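What the pickers do now

I started at Inen on 15th February, which means I've been there long enough to complain about the break room microwave with some authority. A couple of you asked in the comments what it's like working somewhere that is "going robot," as one reader put it, so I'm finally sitting down to write this.

Quick background for anyone who missed the older posts. Inen handles returns and resale for a bunch of smaller toy and gift sellers. People send back plush toys, gift sets, little boxed things, and we sort them, check them and box them up again. When I came in it was all hands. You stood at a bench, you reached into a box, you grabbed a thing, you looked at it, you put it somewhere. On a busy day I could clear 1000 items and go home with elbows like old door hinges.

Then in July the company signed up with Binari, who make the picking arms, and the whole floor got weird for a while. We had 5 of us on plush, and everybody did the math in their heads. One guy updated his résumé on his lunch break and left it in the printer (it was a pretty good résumé!).

What we didn't see coming was that the arms would be so bad at plush. Boxed goods, no problem, they were up and running on those in no time. But a stuffed toy squishes, it rolls, it has ears and feet going every which way, and whatever spot you picked to grab it by isn't the same shape once you grab it. So the arms needed examples, a whole lot of them, and the people with the examples in their wrists were us.

So now three of us spend part of the week with a hand-held gripper in each fist, picking up toys and putting them in boxes, over and over, and the grippers record how we do it. The sessions don't happen on the warehouse floor either. Binari wants ordinary rooms with ordinary clutter, carpet and coats and shelves and all, so we go out to people's homes and do it there. I have now seen the inside of more strangers' closets than I ever planned to.

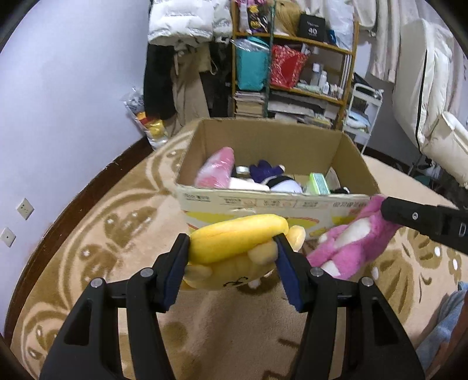 Yellow one in the left gripper, pink one in the right, big cardboard box waiting.

The first week I was terrible at it. You'd think a person who has picked up stuffed animals for a living would be fine, but with the gripper you've got two fingers instead of five, and you can't feel the fabric. I kept squeezing too hard and then second-guessing myself and dropping things on the rug. Hacer Başaran, my bench neighbor from the plush days, was good at it by the second morning and was completely unbearable about it. Her trick is to go in slower than feels normal and let the toy settle before you lift. I stole that and I'm not sorry.

Using both hands at once took me longer. At the bench I always had one hand working and one hand holding the scanner, so my left hand was basically on vacation for years. Now it has a job, and it's sore, and I ice it while I watch my shows.

Okay, the part people really ask about, which is whether we're training ourselves out of work. I go back and forth. Of the 5 of us, 3 are on the grippers, and the other 2 moved to inspection, where you check seams and tags and decide if something can be sold as new. Inspection pays a little better and you get to sit down. Nobody got let go from our group. But the seasonal people who usually come in for the holidays got a much shorter call list this time, and I know some of them, and they noticed. I don't think it's fair to leave that out just because my own spot worked out.

I also miss the bench a little, which I didn't expect. We used to talk all day. You can't really chat during a recording, since you're supposed to keep your mind on the grab, so the car ride over has turned into the social part of the job. We've gotten through two audiobooks and one very long argument about soup.

What I do like is being asked stuff. At my old job at Stuvemness, when new equipment came in, somebody showed you the green button and walked away. The Binari people want to know why I turned a toy before I lifted it, or why I went for the belly instead of the foot. Half the time I have to stop and do it again to find out. I've never had anybody take notes on how I pick up a stuffed animal, and I called my mom that night to tell her.

There's talk of starting on clothing next, through a client called Lins. Sweaters, scarves, things with sleeves. Hacer is already practicing at home with salad tongs and a pile of her own laundry, so I guess I'd better dig mine out too.

Drop your questions in the comments and I'll answer what I'm allowed to. And yes, the soup post is still coming.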